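**Demos with a hand-held gripper: start every one from the same spot?**

I'm teaching our arm to put a green soap dish together with a clear plastic box, and I'm doing the demos by hand with the gripper (we used to teleop everything, so slow!). I've got 321 so far on one table. 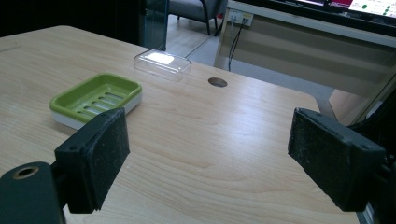

My question is whether I should start each demo from the same pose or wander a bit. The policy I trained on Vurnix reaches fine, then closes way too early. Help?

**Shagufta Dogar** (accepted)

Wander! Mine did the same thing until I mixed up my starts, some high, some low, some way off to the side. Keep the fingers wide open on the approach and don't squeeze till you're really there. 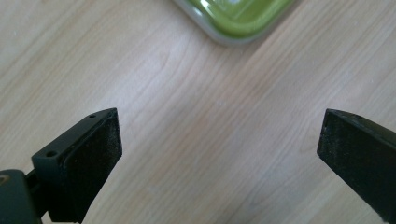 *Page 2 of 3*

Also check your pads, mine get dusty and I wipe them down every 800 grabs or so I tell myself. And slow down near the object. I was whipping through demos in January and had to toss a whole batch, still sore about it.
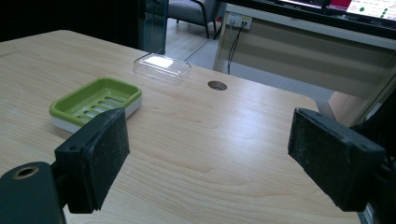 Oh, and move the dish between takes, even just a few inches, or it'll learn the table and not the dish. I ended up with 1005 good ones and that was plenty for one task.

**abreu_fan**

just get more data. we did 4000

**Reply from the asker**

4000, my poor wrist! Going to try the mixed starts first. Does turning the dish count as moving it?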